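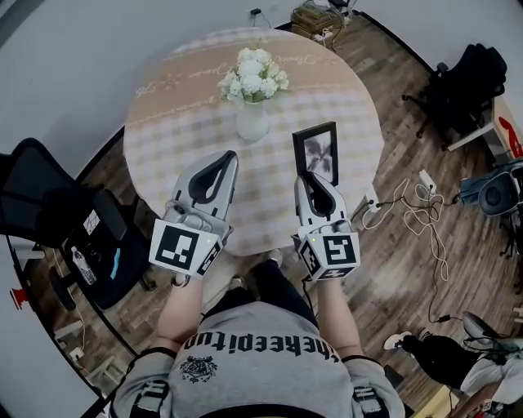 Call for Participants: Household Meals and Shared Eating Study

The Brollby Centre for Community Nutrition invites adults to take part in a study of how people in shared households plan, buy and eat their meals. The study is led by Dr Wing-sze Lau and will begin in February.

We are seeking 200 participants aged 18 and over who live with at least one other adult. You do not need to be the main cook in your household. People who work nights or rotating shifts are strongly encouraged to apply. 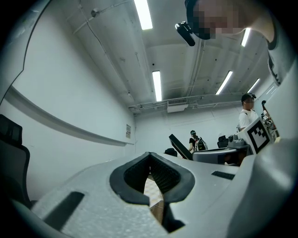 Indoor room with white ceiling and beige tiled floor.

Participants will be asked to:

Keep a food diary for 10 days, on paper or online
Retain grocery receipts for the same period
Attend one interview of 30 minutes at our Lebrun Street office

Interviews are offered in English and Cantonese. Travel costs within the city will be reimbursed, and each participant who completes the diary and interview will receive a grocery voucher. You may withdraw at any time - no explanation is required.

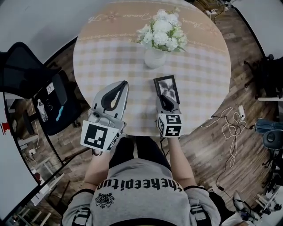 At the round table.

Persons on a medically supervised diet are not eligible for this round. Diaries will be stored under a code number, and names will be kept in a separate file.

To apply, write to the study coordinator, Chi-keung Ho, at the Centre's front desk, stating your age, the number of adults in your household and your preferred language. Applications close on Nov 20, 2018. Applicants will be notified in writing.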